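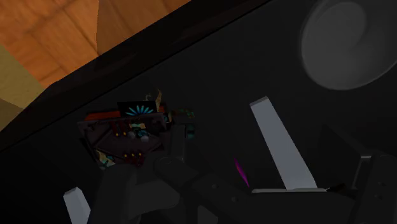 Figure 2. Rendered interior with orange-brown planks and a mottled olive-yellow covering beyond a dark tabletop edge.

3 What people call their floors

The word list was the part of the study we most looked forward to, and it gave us far more than we had planned for. Householders in Prevard and Mekilstead were asked to name the colour of every floor in their home in whatever words came first. We gave no chart and no prompts. By the end of October we had 1000 usable answers, and reading through them is a real pleasure. People said "toast", "wet sand", "the colour of the good biscuits", "school hall" and, more than once, "floor colour".

Wood drew the richest answers by a long way. A boarded floor is hardly ever one colour, and our speakers knew it. Many began with a single word, stopped, and then started again ("brown, well, orangey, darker by the door"). Orange-brown boards were the hardest to settle. In Prevard the usual word was "honey", even for floors that the colour meter placed well toward red. In Mekilstead, where a lot of older houses have their original boards, the same readings were called "tea" or "old pine" whether or not the timber was pine. We found this difference exciting because the two towns share a newspaper, a hardware store and most of their tradespeople, so the words ought to have travelled.

Light changed the answers as well. We visited each home in the morning and again after dark, and asked the same question both times. Speakers tended to hold on to their morning word for carpet and sheet flooring, but for wood they were quite willing to change it. A floor that was "honey" at breakfast became "brown" under a ceiling lamp. One speaker in Mekilstead gave the sunny half of a hallway and the shaded half separate names and would not be moved when asked for a single word to cover both! We kept both names and counted them as one answer.

3.1 Greens, yellows and the trouble between them

Olive shades deserve a section of their own. No other part of the colour range produced so many hedged answers, and the hedges themselves are wonderful: "greeny", "sort of mustard", "yellow but not happy about it". Mottled surfaces made speakers slower still. With a plain sheet floor, they named the colour. With a mottled one, they often named the material or the room where they had last seen something like it, such as a grandparent's laundry or a waiting room. We have coded these as place words. They make up a lively group, and we return to them in Section 4. 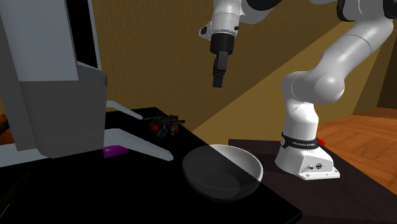

Figure 3. White robot arm on a dark brown table, rendered interior.

3.2 Near-black and near-white

At the two ends of the lightness range the vocabulary shrinks. Very dark floors were "black" or "dark brown", with little in between, and speakers who lived together often disagreed about which. We had expected "charcoal" to be common, as it is used heavily in the Prieto paint guide that both towns' hardware shoppers know. It was rare in speech and turned up mainly among people who had painted a room in the past year. Reddish darks fared a little better, with "plum" and "mahogany" both in steady use in Prevard.

White was the opposite case. Pure white floors are scarce, but off-whites are everywhere, and speakers had strong feelings about them. "Cream" was kind, "magnolia" was rude, and "white" on its own usually meant a surface that had to be cleaned often. Several people used "white" for tiles that measured as pale grey, and then corrected themselves after looking at the skirting board. Comparison with whatever sits beside the floor seems to matter a great deal at this end of the range, and we would love to see it tested properly.

The Cumham recordings, made with the same questions but in rented flats, are still being transcribed. A first listen suggests that tenants use fewer food words and far more complaints. "Landlord beige" already appears in three separate interviews.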